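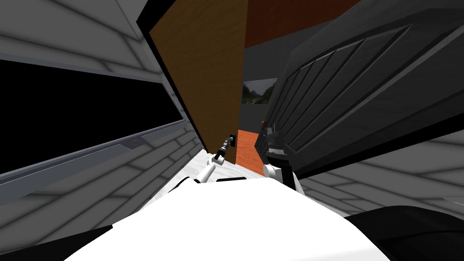

Our open day for the Flikix simulator was Saturday, August 17, 2019, and since your grant paid for most of it, I wanted you to hear how it went from me first. We ran the demo on the big screen at Nellby, and people could try the virtual house themselves or just stand and heckle. The kitchen run got the loudest crowd of the day – both white arms reaching into the gap between the gray cabinet and that dark slatted panel, with the orange-red wall way off in the back. Kids kept yelling directions at it!

We logged 93 visitors, which is well up on the June session (30, and it rained). Between the morning and the afternoon the simulator got through 1,149 practice runs, and I've got them all saved for the team at Elgate to pick through.
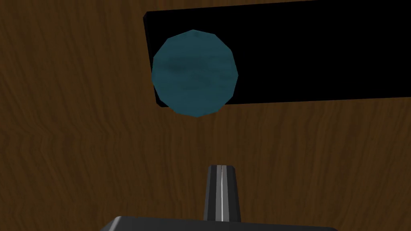 The close-up view was the thing visitors asked about most, so I'd like to put it on its own screen next time and let folks switch to it whenever they want. The sign-up table was too close to the door and the line got silly around lunch – my fault, and easy to fix.

Money-wise, we spent $3,644, mostly on screen rental and the room. Receipts are in the Rainer folder. I still owe you the feedback forms, which I'm typing up this week (some of the handwriting is rough).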